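From: Tetteh Ankrah
To: gripper-users list
Date: February 13, 2023
Subject: Re: [gripper-users] Five fingers vs. parallel jaw, again

Cletus Marchetti wrote:

> Before we put in the order with Korley I'd like somebody to tell me
> what the hands do that the Kratochvíl two-jaw doesn't. The jaw has
> been on our bench since the Trurnov job and has never once asked me
> for a firmware update. Did you get the sim running over the holidays,
> and did you keep the peg task the same for both?

Hi Cletus,

Running, yes. Over the holidays, no. It was the last week of January before the joint limits in the hand model agreed with the joint limits in the PDF, and I'm still not convinced either of them agrees with the hardware.

Same task for both: lift the cylinder out of the block, carry it across, put it in the open bin. Same controller gains on the arms, same start poses, 300 runs each. I let the block's yaw vary because you complained last time that I'd lined everything up to flatter the jaw. You were right, and I resent it.

Drops in transit: 13 for the jaw, 9 for the hands. Before anyone on the list forwards that to a manager, I wouldn't buy a toaster on the strength of it. Nearly all of the jaw's drops came at the same block angles, where it closes off centre and the cylinder rolls out sideways. A smarter approach angle would probably fix that for free, and free compares favourably with the Korley quote.

What the hands do better is forgive a sloppy approach. You can come in from above with the fingers curled and the thumb underneath and be well off, and the grasp still closes around something. What they do worse is everything to do with time. Planning takes 5 times as long per grasp, most of it spent deciding where to put a little finger that contributes nothing.

The left hand has no job in this task yet. I've parked it open beside the bin so the collision checker has something to be anxious about.

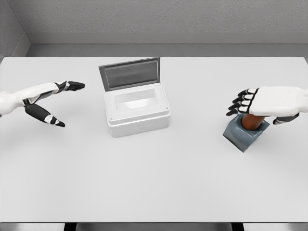
Sim view, right hand at the cylinder, left hand parked.

Bin lid is fixed open for all runs. Closing it is the two-handed task the Trelalwood people keep asking for, and I'll get to it once the contact model stops treating the hinge as a suggestion.

My vote is to keep the jaw on the bench and ask Korley for one hand on loan, right side only. If you want the logs, say so and I'll put them on the share. Please don't open them in a spreadsheet again.

Cheers,
Tetteh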